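**Nirnville Community Garden - minutes of the October meeting**

We met Tuesday at 7 in the library's back room, and it was lovely to see so many faces after the long dry summer.
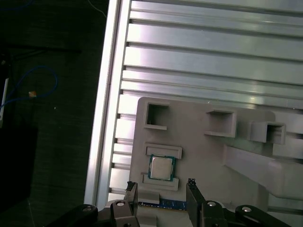
Question from the floor: when will the water be shut off for winter? The last day for the hoses is the Saturday before Thanksgiving, same as last year.

**Money.** The plant sale brought in over 700 dollars, and our warm thanks go to everyone who baked as well. The balance now stands at $2000, with the Shawky Nursery bill for mulch still to be paid.

**Fence.** We talked a good while about the Ravemau Street side - the deer have found the low spot again. Agreed to add a second wire before spring.

**Seed order.** Lists are due at the November meeting. Please write clearly, and put your plot number at the top!

Closed at 8:40, with pie.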